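Equipment Planner, Robotic Handling Cells (fixed term)

9 Oct 2019

Holleck is hiring an equipment planner for the handling group at its Zarkulholm site. The post runs 11 months and may be extended if the second purchasing phase is approved. The planner reports to the cell engineering lead and works with purchasing, maintenance and the test bench.

The group operates 10 arm cells and will specify replacements for part of that stock. Gripper fingers, finger pads and work surfaces are bought on separate lines today, with separate lead times and no common wear record. The planner will bring these into one schedule and one budget. 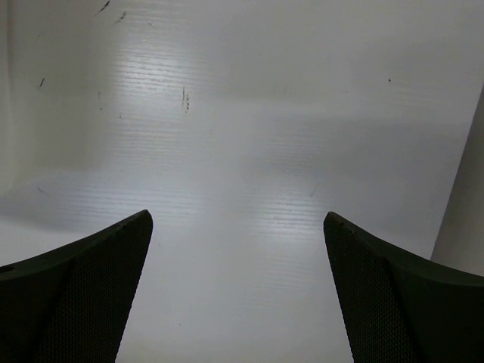
Renu Pant, Cell Engineering Lead

Fingers on the current cells have a smooth outer body and a fine textured gripping face. The white ribbed panels they work over pick up scuffs and scratches, and we do not yet have a written limit for when a panel should be replaced. Setting that limit is one of the first tasks in the post.

Duties

Build a parts forecast for fingers, pads and panels, by cell and by quarter.
Compare quotes on total cost, including spares, freight and fitting hours. The approved ceiling for one finger set is 445 dollars. Complete end-of-arm units are capped at 3490 dollars each.
Write acceptance checks for delivered parts and attend the first fitting of each new type.
Keep the Dogar parts register current. It was last reconciled in July and has gaps.
Prepare the capital request for the second phase — draft figures exist, but the service costs need to be rebuilt.

Requirements

Three years in equipment planning, industrial purchasing or maintenance planning. Able to read a mechanical drawing and question a tolerance. Good spreadsheet skills. Experience with robot cells is useful but not required. Programming is not part of the job.

To apply, send a resume and one page on an equipment purchase you planned, with the original budget and the final cost. Remove supplier names if you need to. Interviews are held on site and include a short costing exercise.

Comments

tmk_fixtures: Is relocation covered?

Renu Pant: Partly. Ask at first contact and HR will send the terms.

B. in maintenance: Would part time be considered? I have done spares planning for conveyors, no robots.

Renu Pant: Four days a week is possible. Conveyor spares are a fair match.

Recent postings

Test Bench Technician, Zarkulholm
Purchasing Assistant, Mechanical Parts
Controls Engineer, Predesora Line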